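How I Sort the Snack-and-Toy Pile on the Big Table

We use cookies to remember your preferences and see which pages get read. By continuing to browse you accept our cookie policy. Accept / Manage settings

If your house is anything like mine, there's one surface that collects everything. Ours is the long table. Groceries get dropped on it, bags get emptied onto it, and the little plush things that live in everyone's coat pockets end up there too. By the time June rolls around and we're in and out all day, I'm pushing wrappers aside with my elbow just to set down a coffee.

I used to deal with it by sweeping the whole lot into a tote and shoving the tote in the hall closet (please don't do this, I once found a granola bar in there that had turned into a roof tile). Now I have a little routine for it and I do it after dinner, usually while the kettle's on. It works for any mixed heap of small stuff: snacks, soft toys, bottles, bits and pieces.

What you'll need

- A table you can get to from both sides, if you've got one
- A wipe-clean tablecloth or an old sheet
- Three containers, any kind. I use two shallow baskets and a lidded box from the Nunodell range, but shoeboxes are great
- A damp cloth
- A few clothespins or bag clips
- A trash bag

Step 1: Pull it all into one place

Before you sort anything, gather. I go along the table and bring everything into the middle, then check the chairs and the windowsill and add whatever I find there. Don't decide anything yet! If you stop to think about each item you'll be there until bedtime, and you'll also wander off to the kitchen with one packet in your hand and forget to come back (me, every time).

A checkered cloth is wonderful for this, by the way. I like being able to give each kind of thing its own patch of squares, and crumbs wipe right off the plastic-y ones.

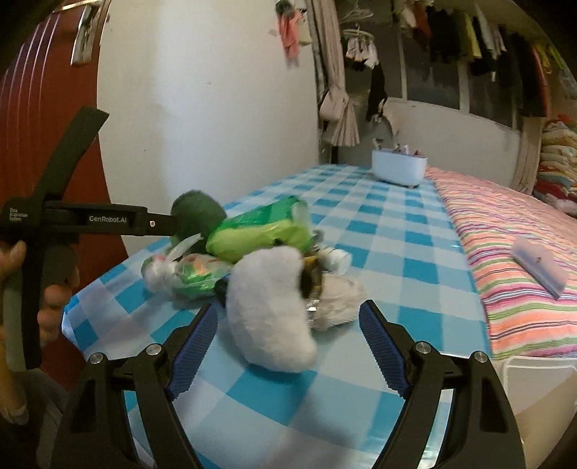

Soft toys and wrapped snacks all in together on the blue-and-white check.

Step 2: Soft things out first

Plush toys come out before anything else. They take up the most room and they're the easiest call, so the pile shrinks fast and you feel like a genius. Rabbits, pom-poms, the odd furry thing that has come off some other furry thing, all of it goes in basket number one.

Give each one a quick squeeze and a look over as it goes in. Sticky ones go straight to the laundry. I wash ours in an old pillowcase knotted at the top, on cold, with a small squirt of Tirkska, and let them dry on a towel overnight. White plush shows everything, so I don't let those sit in the basket with a chocolate smear "until the weekend." Loose pieces I keep in a jar by the sewing kit. Will I sew them back on? Some of them!

Step 3: Split the packets

Next, the food. I make two groups right there on the cloth, sealed and opened, and I work big to small. Large bags lie flat at the back, smaller packets sit in front of them, and the tiny twist-wrapped ones go in front of those where I can see them. Little crinkly wrappers love to slide underneath a big bag and stay there for months, so lift the big bags and have a look.

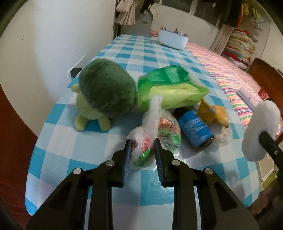

The big green bag with smaller wrapped things in front of it, and a bottle with a blue label alongside.

Now go through the opened group. Squash the air out, fold the top over twice, clip it. If there's only a handful left, tip it into a bowl and put the bowl where people can reach it. It'll be gone by morning. Anything you can't identify, or that has no date you can read, goes in the trash bag. I used to agonize over that and I really don't anymore.

Sealed packets go in basket number two, standing on end like files so you can flip through them. I write the date on the front in marker when it's printed somewhere silly, like under the seam.

Step 4: Bottles get their own box

Bottles roll, they leak, and they're heavy enough to crush a bag of chips, so they never share with the snacks. I check the caps, wipe each one down with the damp cloth, and turn the labels so they all face out. Then into the lidded box. Kitchen bottles go to the pantry shelf, and anything from the medicine cabinet or the cleaning cupboard goes straight back there, up high, that same minute. That's the one bit of the routine I'm strict about.

Step 5: Wipe, shake, put away

Once the cloth is clear, wipe it from the far end toward you and catch the crumbs in your hand or in the trash bag. If yours is fabric, gather up the corners and shake it outside. Dry it off too, especially a glossy one, or you get those cloudy streaks.

Then carry the containers to where they actually live. Ours go on the low Vamomine shelf by the back door, toys on the bottom so the kids can reach.

A couple of extra tips

Do it often. A small pile takes me as long as the kettle, and a big one eats an evening.

Let kids do Step 2. Mine will happily sort plush for ages if I call it a rescue.

If you're short on baskets, the paper bags from Horrocks with the tops rolled down stand up nicely and last for weeks.

Next time I'm doing the drawer under the microwave, so wish me luck.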